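Strata records and the careful buyer

In Windora, the apartment has become the usual first purchase. The district now has 3,063 dwellings held under strata title, most of them in buildings of modest height within walking distance of the rail line. For households leaving the rental market, these buildings offer a price that a detached house in the same streets no longer does. They also bring a form of ownership that many buyers meet for the first time at the contract stage.

A strata owner holds the lot and a share of everything outside it. The roof, the lift, the driveway and the pipes behind the walls belong to all owners together, and the cost of keeping them in order is met through levies. A buyer who looks only at the kitchen and the view has inspected a small part of what is being purchased.

Gekberg, a conveyancing practice with an office near Windora station, recommends that the strata records be inspected before any offer becomes binding. The inspection covers the minutes of general meetings, the insurance certificate, the by-laws and the balance of the capital works fund. In larger schemes the file may run to several hundred pages. A written report is normally ready within 2 working days, although older buildings with paper records can take longer.

The Lerar building illustrates the point. Completed in two stages and containing 141 apartments, it was for many years regarded as a sound but unremarkable address. Its levies were among the lowest in the district, and agents mentioned the fact in their advertising. The minutes told a fuller story. Repairs to the basement membrane had been put off at successive annual meetings, and the capital works fund had not grown in line with the building's own ten-year plan. When the work was finally approved in March, owners were asked to pay a special levy in instalments.

Those who had read the minutes were able to allow for the expense in their offers. Several recent buyers had not, and found the first notice in the mailbox shortly after settlement.

Low levies are therefore a matter for enquiry. They may reflect a simple building with no lift or pool, or good management over a long period. They may equally reflect a vote to leave the bill to later owners - a practice more common in schemes where a large share of the lots is tenanted.

By-laws deserve the same attention. Rules on pets, flooring, parking and short stays differ widely from one scheme to the next, and approval given to a previous owner does not always pass to the new one. Noh, which manages several schemes in Windora, asks that applications for hard flooring be lodged at least 30 days before work is due to start, with the acoustic rating of the underlay attached. 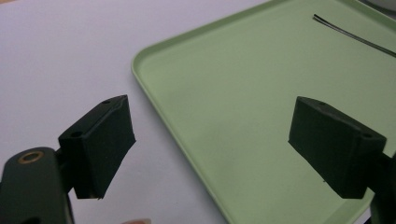
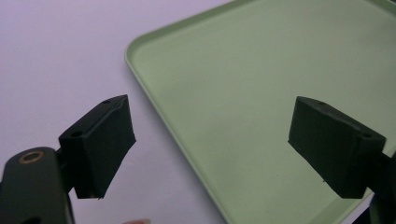

A reader in the Lerar building writes that the inspection report was the least expensive part of the purchase and the only part read twice. The same reader would like sellers to be required to attach the last three years of minutes to every contract, so that each interested party need not pay for a separate search of the same file.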